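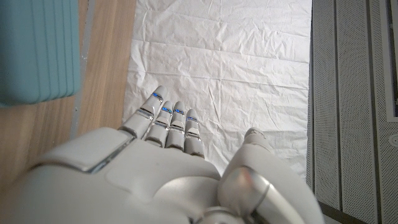 Chapter 4. When the work changes hands

Start with the people. Most books on automation start with the machine and get round to staff in the last chapter, by which time the reader has gone home. So, staff first.

Nkosi is a small office supplies firm. Packing, sorting, returns. It took on 2 robots from Stetent, with humanoid hands — thumb, fingers, the lot — and kept its 40 staff. Same headcount, same building. Different jobs though, and that is what this chapter covers.
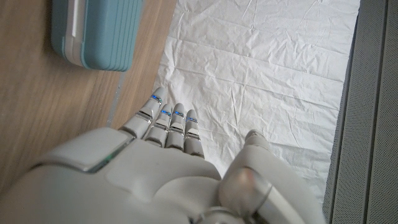
What went first was the dull reaching. Pick up, put down, pick up again. Few people missed it. What they did miss was the chat that went with it, becuase two people at one bench talk and one person minding a machine mostly doesn't.

New tasks came in. Setting out the table. Taping the work area. Teaching a movement, then teaching it again. Staff got 90 minutes of training, which the firm later called too short. Pay grades stayed where they were — a sore point, see section 4.3.

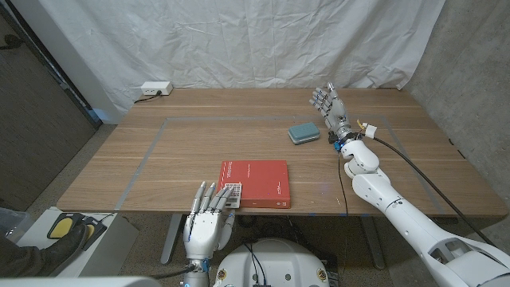
Page last changed: 24 March 2026

Key terms for this chapter: task, job, role. Keep them apart. A task is one piece of work, such as moving a calculator to a tray. A job is a bundle of tasks. A role is how other people see you when you do it. Robots take tasks. Managers then decide what is left of the job, and the role gets sorted out over tea, or badly.

Before reading on, write down every task you did at work or college yesterday. Mark the ones you would hand over. Keep teh list, you need it in section 4.2.

Comments (3)

rutine_reader: Is 4.3 up yet? Link goes nowhere for me.

Sinbridge evening group: We did the task list in class. Big argument over who would give up answering the phone.

packer2: The bit about the chat is right. Same at our place.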